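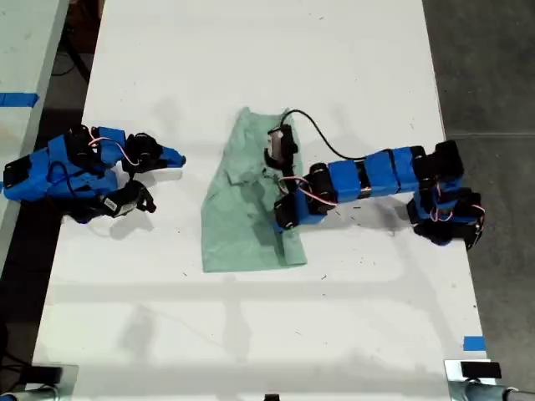 When should a child's bicycle chain be replaced?
At 0.75 per cent wear on the gauge, or sooner if it skips under load. Members are asked to record each reading.

Shobha Gowda will then present the Werkent school fleet. Its bicycles are checked every 1,000 kilometres — a shorter interval than Keniline recommends for adult machines.

Pause for questions on lubricants. Refer detailed queries to Hiếu Phí. 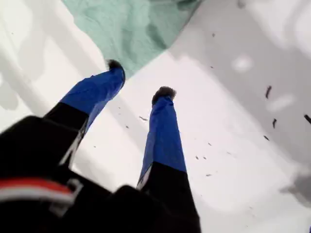
Brake levers and small hands

Reach should be set with the rider seated and two fingers resting on the lever. Cables are renewed each January. Allow 90 seconds for the Durneo slide, then hand over to Jordan Kershaw for the workshop timetable.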